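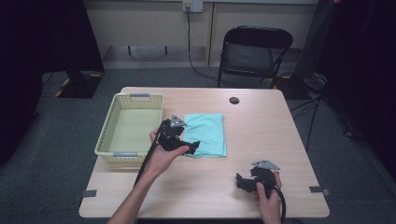 Bart Jansen folds his towels in thirds and will not hear of halves. Halves, he says, leave a loose edge that catches on the next one down, and by the time you have pulled out a hand towel the whole pile has gone over.

He has had plenty of practice. The guest house at Skesstead has 12 rooms, and in August it gets through 80 towels between one breakfast and the next. They are folded on a table in the back passage and go upstairs in baskets, one basket to a landing.

The basket matters more than people think. Wicker snags. Solid tubs hold the damp if anything goes in before it is quite dry. Jansen prefers plastic with open sides and a handle at each end, so it can be carried level up a narrow stair. A pale one shows the dirt and gets washed more often.

His method starts with the long edges. Lay the cloth flat, bring one side in by a third, then the other over it. Smooth it with the side of the hand. Fold the ends to the middle and close it like a book. A tea towel needs one fold fewer. Thick bath sheets are best left until last, when there is room on the table.

At Hulach, further up the coast, the Brunet laundry rolls everything. Rolled towels fit a deep basket well, but they take longer to do and spring open on a shelf. Jansen tried it for 2 weeks one December and went back to folding.

He puts clean towels at the bottom of the pile and takes from the top, so the same few do not wear out first.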